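Oravec Table Linen Wash -- 600 ml bottle

Home > Kitchen and Table > Laundry and Care > Oravec Table Linen Wash

In stock. Ships in 2 working days.

OK so if you bought any of our tablecloths you already got a little sachet of this in the parcel, and a lot of you wrote to ask where the full bottle was. It took me a while to talk Oravec into selling us the big size, but I got there, and now I have a back room full of it!

I've been washing tablecloths for a living in one way or another since I was helping out in my aunt's restaurant, and I'm picky. Most regular detergent is fine for T-shirts and socks. Table linen gets a different kind of dirty -- gravy, red wine, candle wax, that orange ring left behind by a bowl of curry -- and it also gets folded and put away for months, so whatever you didn't get out comes back as a yellow patch right when you have people coming over. This wash is made for that. It's a liquid, it's unscented (really unscented, I sniffed the bottle for ages), and it rinses out without leaving the cloth stiff.

I use it at home on the Pallow cotton cloths and on my old Nustari linen runner that has been through more holidays than I can remember. Both still feel soft, and the runner hasn't faded that I can tell.

How I use it

For a normal wash, one capful in the drawer, 40 degrees Celsius, and don't stuff the machine. One big cloth and its napkins is a load. If your washer only says warm, pick warm.

For a fresh stain, blot first, please don't rub. Then a few drops straight on the spot, work it in from the back of the fabric with your finger, and leave it for a bit before it goes in the wash. For wine I run cold water through the back first. For wax, let it get hard, pick off what you can, and put the cloth between two sheets of plain paper with a warm iron on top. The wash takes care of the greasy mark that's left.

For an old yellow stain, fill a sink with warm water, add two capfuls, and leave the cloth in overnight. Sometimes it takes two goes. I had one napkin that needed three and still isn't perfect, so I keep it at the bottom of the pile.

Don't use it on silk or wool. I did get asked about a wool table felt and my answer is to take that one to a cleaner.

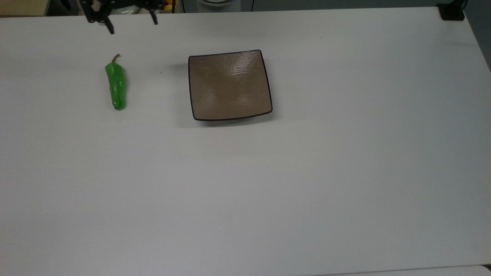

Sadia Tanoli wrote in to say she tried the overnight soak on her grandmother's cream damask, which had tea marks along one whole side, and the marks went after the second soak. She did find the cap fiddly to pour from with wet hands and would like a pump. She also wondered if it was safe on embroidery, and said she'd tested a corner with red thread before risking the rest.

Testing a corner is exactly what I'd tell anyone to do, Sadia, thank you! Red and navy thread are the ones I worry about on older pieces. Dab a little on, wait, press with a white cloth, and if any color comes off on the cloth, hand wash it cold and quickly instead of soaking. As for the pump, I've passed that on to Oravec. There's a Pranov pump top that screws onto this bottle and I'm trying to get some in, so check back in July.

Drying and ironing

I line dry whenever I can. If you tumble, take the cloth out while it's still a tiny bit damp and iron it right then -- it saves so much work. Iron on the wrong side first, then give the front a quick pass if you like a shine. Dark colors I only ever iron on the back.

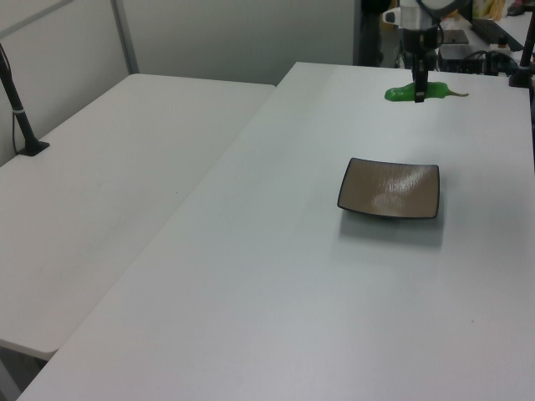 For storage I roll the long runners around a cardboard tube with the good side out, and I fold the square cloths in a different place each time so they don't get a permanent crease down the middle. Keep them out of plastic bags. An old pillowcase works great, and you can pin a note on it with the size so you're not unfolding everything the night before a dinner.

The details

Bottle size: 600 ml
Scent: none
Good for: cotton, linen, cotton and linen blends, polyester table covers
Not for: silk, wool, leather trim
Works in: top loaders, front loaders, hand wash
Bleach: none
Case: 6 bottles, and the case price shows up in your cart on its own

Shipping and returns

Bottles go out with tape over the cap, so peel that off before you twist. If one shows up leaking, send me a picture of the box and I'll get another one out to you, no need to mail the messy one back. Unopened bottles can be returned as usual.

If you have a stain that isn't covered here, use the contact form and tell me what the fabric is and what got spilled. Vilho Mäkelä answers the mail on the mornings when I'm packing orders, and he knows beet juice a lot better than I do.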